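Begehung Gemeinschaftsküche Comum, Haus Sokgate
Prüfliste mit Anmerkungen, Stand Februar

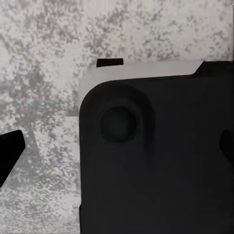 Geprüft wird wie immer vor dem Frühstück, wenn noch keiner da ist, der etwas erklären könnte. Die Liste hängt anschließend neben der Tür, über der vom letzten Jahr, die bitte hängen bleibt. Man sieht dann so schön, was sich wiederholt.

1. Fluchtweg zum Hof
Mangel. Die Tür geht auf, bis sie an den Getränkekisten anschlägt. Ein schlanker Mensch kommt durch. Kisten in den Keller.

2. Feuerlöscher
In Ordnung. Plakette gültig, Sicherungsstift vorhanden, Halterung fest. Das daran aufgehängte Geschirrtuch wurde entfernt und liegt im Fundkorb.

3. Löschdecke
Vorhanden, allerdings als Unterlage für die Nudelmaschine. Zurück in die Wandtasche.

4. Elektrik
Mangel. Hinter dem Kühlschrank Marinho steckt eine Mehrfachsteckdose in einer Mehrfachsteckdose, am Ende hängt der Wasserkocher. Der FI-Schalter löst beim Drücken der Prüftaste aus, danach stellt man die Backofenuhr neu. Wer sie auf 7:00 gestellt hat und seither pünktlich ist, darf sich melden.

5. Kühlung
Kühlschrank 5 Grad, Gefrierfach ausreichend kalt und ausreichend voll. Beschriftung mangelhaft: »Nicht!« ist kein Name und kein Datum.

6. Dunstabzug
Fettfilter seit der vorigen Begehung unberührt. Er klebt inzwischen ohne Klammern. Reinigen, dann Klammern wieder einsetzen.

7. Boden und Laufwege
Bedingt in Ordnung. Die Matte vor der Spüle wellt sich an einer Ecke. Das Klebeband vom Herbst hat sich mitgewellt. Neue Matte ist bei Trellencombe bestellt, Artikel 1189.

8. Messer
Block vollständig, zwei Klingen stumpf. Gegen das Dosenöffnen mit dem Brotmesser wurde bereits schriftlich Stellung genommen.

9. Verbandkasten
Pflaster fehlen, Schere fehlt, Dreiecktücher reichlich. Nachfüllen. Die Schere liegt vermutlich beim Schnittlauch.

10. Reinigungsmittel
Entkalker stand neben dem Essig, in der gleichen Flaschenform. Jetzt unter der Spüle, Kindersicherung eingerastet.

Ergebnis: Nutzung weiter erlaubt. Nachprüfung der Punkte 1 und 4 im März, wieder vor dem Frühstück.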